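Filed under: Home > Kitchen > Sinks & Taps > Galleries

The Niltwood kitchen, sink end

2021-10-10

Right, finally getting these up. Meant to do it in July when the worktop went in but there was always something else. Short version for anyone who hasn't been following: old kitchen out, new one in, and the bit everybody asks about is the sink. So this page is sink only. Cupboards and floor have their own page, lighting to follow when I've got round to it.

We went stainless in the end. Looked at the Brivura ceramic one, lovely thing, weighed a ton, and I drop pans. The Ekon showroom had a composite in dark grey that I nearly bought twice. But steel was what we had before and it took 20 years of abuse without complaint. Came to 1048 with the taps, delivery on top. Fitting was a separate bill and I'd rather not talk about it.

Things I'd tell anyone choosing:

Go deep. Deeper than you think. A roasting tin wants to lie down flat and soak, not stand up on one corner dripping down the cupboard door.

More than one basin if you've the room for it. One for washing, one for draining, and then you're not stacking wet plates all along the worktop. We lost a drawer to it. Don't miss the drawer.

Racks that sit down inside the basin. The drips go straight down the plughole and theres no tray to scrub underneath. The old tray was vile.

Strainers in every drain. Lift out, bang on the side of the bin, put back. Peas are the main offender in this house.

Brushed not polished. Still shows water spots, they all do, but a quick wipe sorts it.

Onto the pictures then.

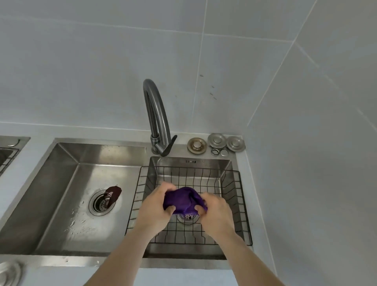 Purple cloth over the rack. Big basin on the left, a few drops still in it.

Cloths get rinsed and squeezed out over the sink last thing, then hung up. Microfibre for the steel, old tea towels for everything else. No bleach near the racks, learnt that on the last set. Bicarb and a soft brush around the drains every 6 weeks or so, more if there's been a curry.

Trummer do replacement strainers if you lose one down the back of somthing. Check the size first, I ordered wrong and had to send them back.

Splashback next. Tiles are up, grout needs a going-over.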